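The Bread Year

I moved to Platcombe in September with two suitcases and a sourdough starter in a pickle jar, and the starter was the one that made friends first.

My landlady was called Mrs. Adebisi, and she owned the bakery downstairs (it was just called Adebisi, in blue letters over the door). She smelled the jar before she saw it. I was dragging my stuff up the back stairs and she stuck her head out of the kitchen and said, "What have you got that's hungry?"

I told her it was my starter and its name was Onanance. My little cousin named it. She was three and she was trying to say something else and we never figured out what.

"Feed it rye," said Mrs. Adebisi, and went back in.

So I fed it rye. I'd been feeding it plain white flour for two years like some kind of monster, and by the next morning it had climbed out of the jar and was halfway across the windowsill. I ran down in my socks to tell her. She laughed so hard she had to put down a tray!

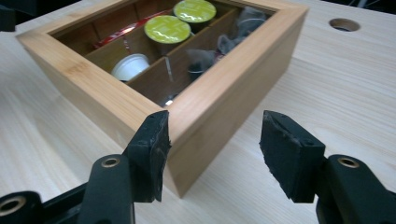
That was how I ended up working there. I never applied. I came down in my socks one morning and somebody handed me an apron, and the somebody was Ekene Akpan, who ran the ovens and didn't talk before six. He pointed at a sack of flour. He pointed at a scale. I weighed dough until my arms shook, 400 grams a loaf, over and over, and if I was off by even a little he'd reach past me and pinch some away without looking at the numbers. He was always right. It drove me nuts.

Now, the thing you have to know about Platcombe is that everybody there bought the same bread. It was called a wurkedgate, after the old Wurkedgate mill up the road, and it was a flat, dark, caraway kind of loaf that people's grandmothers had eaten. I thought it tasted like a wet fence. I kept that to myself for weeks -- and then one afternoon we were on our break, and Mrs. Adebisi had put the kettle on and told me to pick whatever I liked, and I suppose I got comfortable.
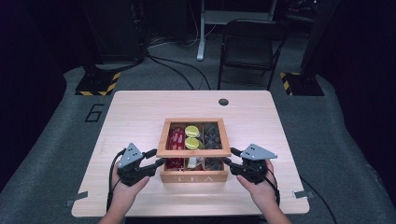 The tea box. Take the lemon-looking ones at your own risk.

"Can I say something terrible?" I said.

"You hate the wurkedgate," said Ekene.

It was the most he'd said to me all day. I looked at Mrs. Adebisi and she was stirring her tea very slowly.

"I don't hate it," I said. "I just think it might want, maybe, some honey?"

Well. You'd have thought I'd asked to put honey on the mayor. She didn't yell, though. She got up, washed her cup, and said, "Tomorrow you make it your way. One batch. You sell it yourself."

I hardly slept. I used Onanance instead of the bakery's yeast, and I toasted the caraway, and I put in honey and the cooled tea left in the pot, because my grandpa Gilang Sitompul used to put tea in everything (rice, once, and we don't discuss it). The loaves came out nearly black and kind of lopsided. Ekene picked one up, knocked on the bottom, and set it down again. I had no idea what that meant.

By ten I'd sold 3. By noon I'd sold exactly the same 3, and one of those was to a man who thought he was buying a cake.

Then this tiny old woman came in with a string bag. She asked for a wurkedgate and I said, in my best selling voice, that I had a new kind, and would she like a taste? She chewed for so long that I started straightening the paper bags.

"My mother put tea in hers," she said. "In the bad years. To stretch the color." She chewed some more. "Hers was better."

And she bought 2.

I took off my apron and went to tell Mrs. Adebisi, but she'd been standing behind the door the whole time with flour all down her front. She said I'd used too much honey. She said the crust was a disgrace. Then she cleared a spot at the end of the big table, between the ovens and the sink, and told me that part was mine from now on and I'd better keep it scrubbed.
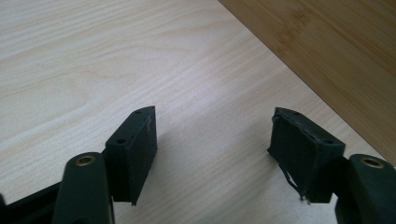 Pale wood, wavy grain, and a darker board up in the corner.

I went upstairs and fed Onanance a double helping of rye. Downstairs I could hear Ekene whistling, and it wasn't even six yet.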